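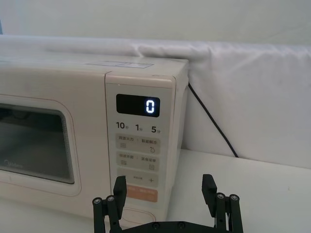 Kitchen Automation Team, Clinditz

14 comments · 6 shares

# Filus gripper kit: microwave panel recordings

Data card and notes for the trial of the Filus two-finger gripper kit. The kit is on loan from Monell until the end of September. Please read the notes on labels before training on anything in here.

## What is in it

- 2,771 short recordings, each one attempt at a single task
- 5 tasks, listed below
- wrist camera video, joint positions and gripper opening
- a text label for every recording

The appliance is a cream Midea countertop microwave with a touch panel down the right of the door. The panel text is in Chinese. We left it untranslated in the labels and refer to buttons by position, apart from the quick-time keys and the plus key, which go by their symbols.

## Tasks

1. `quick_10s`: touch the 10 seconds key
2. `quick_1m`: touch the 1 minute key
3. `quick_5m`: touch the 5 minutes key
4. `plus`: touch the + key
5. `door_release`: push the release button at the bottom of the panel

Every recording is meant to start with the display at 0 and the fingers open in front of the panel. If the display shows anything else in the first second, the recording has `start_ok: false`.

## The kit

Monell supplies the gripper, a wrist camera mount, cables and a small control program. We added our own arm and recording software. Fitting took an afternoon, most of it spent on cable routing.

The fingers are black, with flat tips on parallel linkages. For `door_release` the flat tips work well. For the quick-time keys they are wider than we would like, and a slightly crooked approach can touch two keys at once. Monell sells a narrower tip, which we have not tried.

The lower part of the panel is often hidden by the left finger in the wrist view. Anyone training on video alone should expect trouble with `plus` and `door_release`. A second camera would help and is not part of the kit.

## Folder layout

 recordings/
 task_name/
 0001/
 wrist.mp4
 state.csv
 label.txt
 splits/
 train.txt
 test.txt
 tools/
 check.py

Run `python tools/check.py recordings` after copying. It prints any folder with a missing file and stops there, so run it again after each fix.

## Labels

Nermin Baysal wrote the labels and Saoirse Hegarty checked them. A touch counts as a success only if the display changed or the door opened. Double touches are marked `fail`, even when the right key was one of them.

## Known problems

- Reflections on the door glass change between morning and afternoon recordings.
- The backdrop is plain white cloth on a white table. Models trained here did badly when we moved the microwave to the Carvalho test kitchen.
- `state.csv` gives gripper opening as a fraction of full travel, with 1 as fully open. The kit manual has it the other way round.
- Some early `quick_5m` recordings have no sound. Later ones do.

## Would we buy it

For door and large-button work, yes. For small touch keys we would want to test the narrow tips first. Support replied to our emails within a day, and the control program did not crash during the trial. The manual needs work, mainly the section on calibration, where two of the steps are in the wrong order.

## Use

Internal to Clinditz and Carvalho. Ask Saoirse before passing it on. Corrections to labels go to Nermin, with the task name and folder number.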